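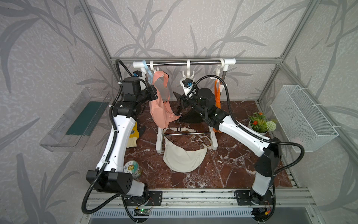 Last updated: Sunday, December 23, 2018

Small shops should stop signing five-year leases

Alus closed its Wikville store in November with 33 people on the payroll. The chain blamed the weather and online shopping. Both hurt, but the lease hurt more. Alus had signed for 3000 square feet when it needed 800, and it could not hand any of the space back when sales dropped.

Landlords like long terms because their banks like them. I understand that. But a bank in another city does not have to look at an empty window on Pascual Street, and the shops on either side of it do. Kristine Magbanua runs the shoe store next door and says she gets fewer people walking past on weekdays now. Her own rent went up in the same month.

The usual answer is that a tenant can always negotiate. Large chains can. A person opening a first store takes the standard form, signs a personal guarantee and hopes. If the business fails in the second year, the rent is still owed for the rest of the term, and the guarantee means the owner's house can be part of the bill.

Mostimholm does this better. Several owners there offer one-year terms with a share of sales on top of a low base rent. In a good year the landlord earns more than under the old lease. In a bad year the shop stays open, and the unit is heated and lit.

I would like to see the same deal offered in Wikville before spring. The town could start with the units it owns. It has the old Alus space to fill anyway, and the asking rent has not moved since the doors closed.

Milagros Layug writes on retail and property.

Contact us | © 2018 | Back to top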